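Threads Home Explore Following Lists Log in

Threads > Robotics > Open days > Zeston

Went to the Zeston open day. They build tabletop sorting and packing robots and a couple of times a year they let the public in. I took notes on my phone, so I'm putting them up as a thread. Some of it's a bit rough.

Getting in first. Parking is off the side street, the front lot is staff only. You sign a sheet, get a sticker and wait by the stairs until they have a group of 8. I was in the second group.

Our guide was Lwazi Mabuza, who works on the grasping side. He talks quickly and doesn't mind being interrupted. One kid asked whether the robot gets bored and he gave a proper answer about duty cycles.

The robot is called Nina. The software that decides where to grab is Altumlow. I kept mixing the two up and so did most of our group. Nina is the hardware, Altumlow picks the spot.

First stop was Ballside, which is the older demo. Foam balls go in one side of a bin and come out the other side sorted by colour. It ran 133 balls while we stood there, going by the counter on the wall, and dropped two. Lwazi said they keep it mostly for school groups.

The second stop was the one I came for. They call it the desk set. It's ordinary shop stuff on a cloth, and the job is to pick out whatever item gets named and put it in a tray.

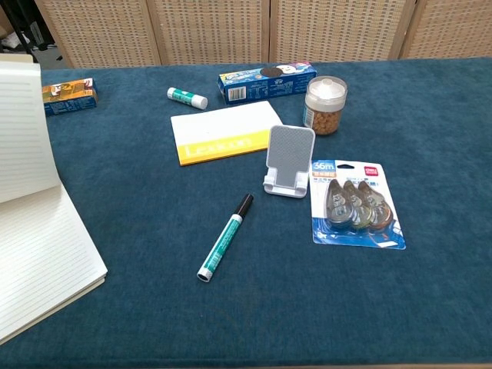
ZESTON WORKSHOP, Mar 9, 2022

The jar of little round snacks is the one they talked about most. Clear plastic is hard for the depth sensor, and then there's a knob on the lid that looks like a good place to grab. Lwazi said early versions of Altumlow went for the knob every time.

The notebook is the other hard one. The top page curls up and the software has to decide if that's an edge or just a loose bit of paper. He said paper has taken up more of his year than anything else.

Correction tape was easier than I would have guessed. The card is flat and stiff, so Nina can get under it. The plastic bubble on the front is ignored completely.

Someone asked about the glue stick and the whiteboard marker, as both are the kind of thing that rolls. The cloth helps there — they tried bare tabletop in December and spent a lot of time picking markers up off the floor.

I asked why there's a woven screen behind the table. Plain answer: people walking past in the background were throwing off the cameras, and a folding screen was cheaper than building a wall.

Numbers, for those who like them. The log for the desk set was at 3,382 picks when we got there. They move the items to new spots after every round and swap the whole lot out every 1,000 picks.

We got to call out items ourselves. I said "phone stand" and Nina took it by the back panel, slower than I expected, and set it in the tray upright. The woman next to me asked for the cookies. Two tries for that one.

Not everything went well. There was a stretch of around ten minutes where Altumlow had to be restarted and we all looked at a progress bar. Lwazi took questions through it and I think I learned more then than during the demo.

On jobs, since somebody always asks: he said the current customers are small mail-order places that can't fill the night shift. I'd have liked more detail on that and didn't get it.

Coffee was free, the washrooms are up one flight and there's no elevator on that side. Worth knowing if stairs are a problem — email ahead and they'll bring you in through the loading door.

They're planning another open day in December. No sign-up page yet. I'll add the link to this thread when it's up.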